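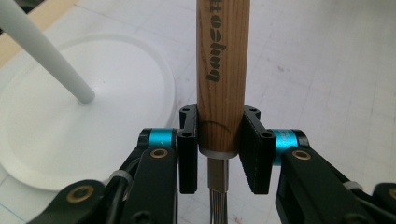 Cleaning and Storing Small Brushes

Most brushes fail at the ferrule. Water or solvent enters the metal collar, the wood inside swells, and the collar is forced open slightly. When the wood dries it shrinks again, and the head begins to rock. The steps below keep the collar dry and apply to brushes used for dusting, pastry, glue, paint and shoe care.

Before washing

Knock the dry residue out first. Hold the brush with the bristles down and tap the handle against the edge of a bin. Flour, sawdust and plaster dust turn to paste when wet and are much harder to remove at that stage. Oil-based paint must be worked out in the proper solvent before any soap is used. Shellac needs alcohol. Check the can.

Washing

1. Use lukewarm water. Hot water softens the glue that holds the bristles and sets egg and milk residue.
2. Wet the lower two thirds of the bristles only. Keep the ferrule above the water line.
3. Put a small amount of plain dish soap in the palm and work the tips against it in one direction. Do not scrub in circles.
4. Rinse with the bristles pointing down until the water runs clear, then repeat once.
5. For pastry brushes used with oil, add a spoon of baking soda to the second wash.

Natural hair tolerates less than nylon. If hair feels rough after drying, use a mild hair shampoo in place of dish soap. Bleach should not be used on either.

Drying

Press the head in a folded cotton cloth. Reshape it with the fingers. Lay the brush flat with the head past the edge of a shelf, or hang it with the bristles down. Standing a wet brush upright in a jar drains water into the ferrule. Allow 14 hours for small heads and a full day for thick ones. Radiators and ovens crack the handle.

Handles

Bare or thinly finished wood handles can be wiped with a damp cloth and dried at once. If the grain has raised, sand lightly along its length with fine paper and apply 2 thin coats of food-safe mineral oil, a day apart. Keep oil off printed lettering, as some inks lift. Keep it off the bristles as well.

Loose ferrules

A collar that rocks can be re-crimped once the brush is fully dry. Set the handle on a block of scrap wood and make small dents around the collar with a blunt nail punch, turning the brush a little each time. A drop of waterproof wood glue at the joint helps. Do not use this repair on a food brush unless the glue is rated for food contact.

Storage

Store brushes flat in a drawer or hung from a hook. Natural hair attracts moths. A cedar block in the drawer is sufficient; sand its surface each September to renew the smell. Mark food brushes and workshop brushes differently and keep them in separate rooms.

Recent tips
Descaling a kettle without vinegar
Removing label glue from glass jars
Sharpening a paint scraper with a flat file
Stopping a drawer from sticking in damp weather
Choosing sandpaper: when to use 100 grit
Cleaning cork boards and cork mats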